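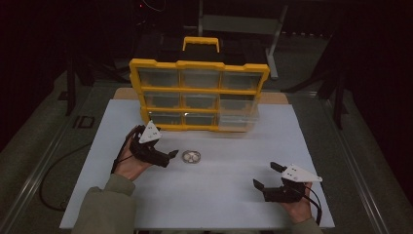

We got to the Kolham repair fair a little after 10, which was too late for the good pastries and just in time for the line at the clock table. I'd brought my grandmother's mantel clock wrapped in a bath towel, and the woman ahead of me had 2 toasters in a stroller!

The fair fills the old school in Gisley every July, and you wander from classroom to classroom following the noise. Sewing machines were in the gym (loud), lamps and radios in the library, and bikes out on the grass. I loved the bike crew - they let my son true a wheel himself and he hasn't stopped talking about it.

Rakiya Afolabi looked at my clock. She had the back off in no time, found a bent pin and showed me how to set the beat by ear, which I'm still terrible at. She also told me to quit oiling it, so, oops.

Lunch was dumplings from the Yu truck, 7 dollars a plate and worth the wait. Parking is a pain, so take the Wondon bus if you can, and bring cash for the parts table. I came home with a bag of odd clock keys and a lamp I didn't need. The lamp still needs a shade.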